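Handheld gripper kits for teaching a robot arm: is the Clollden one worth it for a small shop?

Posted in: Automation and Robotics Help

Cúc Lò

Hi all, hoping someone here has hands-on time with the Clollden twin gripper kit, because I'm going around in circles with the sales page. I run a small shoe repair and cleaning business and we've got one arm at the back doing boring stuff (picking shoes out of tubs, wiping them over, putting them on a rack). At the moment it's programmed point by point and it's a pain. If a shoe lands on its side instead of its sole, the whole thing gives up and I get called away from the counter.

The reseller, Sitine, reckons I can just do the job myself with the two handheld grippers, one in each hand, record it a bunch of times, and their training service turns that into something the arm can run. Sounds lovely. The quote has the kit, the head mount and a training package of 200 recordings, and then it gets vague about what happens after that.

So what I'd like to know is how fiddly it is to use day to day, whether it copes with soft things like cloths as well as shoes, and whether 200 is anywhere near enough. I'm also a bit worried about floor space. The workroom isn't big and there's already a bench and a compressor in there. Any thoughts appreciated, even grumpy ones!

Trinh Ông

We've had the kit since last year and I like it more than I expected to, so take this as a mostly happy customer with a few gripes.

First the good part. It's quick to learn. You hold the grippers, squeeze, and the jaws close, and after an hour or so you stop thinking about it. My very first go I kept trying to use my fingers and dropping everything, but my nephew picked it up in no time (he's fifteen, of course he did). You can work sitting on the floor or standing at a bench, whatever suits the job. I do most of mine on the floor because my knees are better than my back.

Cloth is fine if you pinch it by a corner. Don't try to grab it in the middle, the jaws just push it around and you end up with a recording of yourself getting cross. Shoes are a bit harder than you'd think, depends on the shape. Sneakers are easy, anything stiff and shiny wants to slide. We stuck thin rubber on the jaws for the dress shoes and that helped heaps.

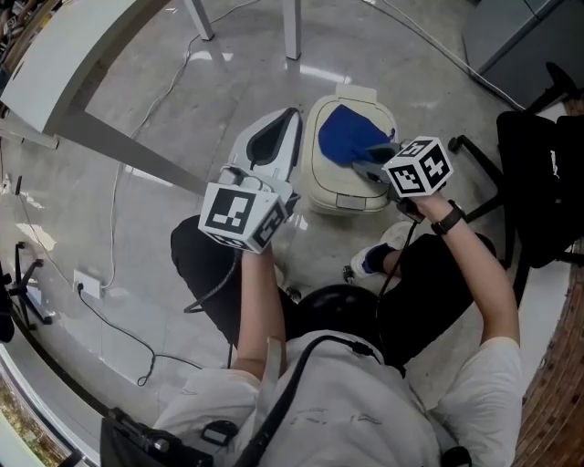
Clollden, November

That photo's off the gallery on their site, and it's pretty close to your job: a sneaker-type thing in the left gripper, blue cloth by the corner in the right, plastic container on the floor. The white cubes with the black patterns on them are the markers for tracking where your hands are. Keep those clean! I got polish on one of mine and lost a whole afternoon of recordings before I worked out why the positions were jumping about.

Now the gripes. The cables. There's a thin one off each gripper and they get under your knees, so I tape mine up my sleeves, which looks ridiculous but it works. The head mount gets warm and I wouldn't want to wear it for more than 75 minutes without a break. And the manual is rubbish, just go straight to their videos.

On space, I'd say clear a patch where you can sit with your legs out and reach in every direction, plus somewhere to put a laptop. You don't need a special room.

As for the numbers, 200 was enough for us for one simple task with one type of shoe. For three or four types I'd budget for more, and I'd get the price of extra recordings in writing now. Sitine were decent about it when I pushed, but I did have to push. Ask them too whether a recording that fails their check counts towards your total. Ours did for the first month and I was pretty annoyed.

Pikulen

I'd go with the Tóth kit personally. It's cheaper and you can hire it by the week. Haven't tried the Clollden one so can't compare properly, and I was only using mine for packing boxes, no cloths or shoes. The jaws are wider, I know that much. Support took 4 days to answer my email.

Cúc Lò

Thanks both, super helpful. I've written back to Sitine about the failed recordings and extra pricing. Trinh, what sort of rubber did you use on the jaws?

Trinh Ông

Bike inner tube, cut up and glued on with contact cement. Rough the inside up with sandpaper first or it peels off.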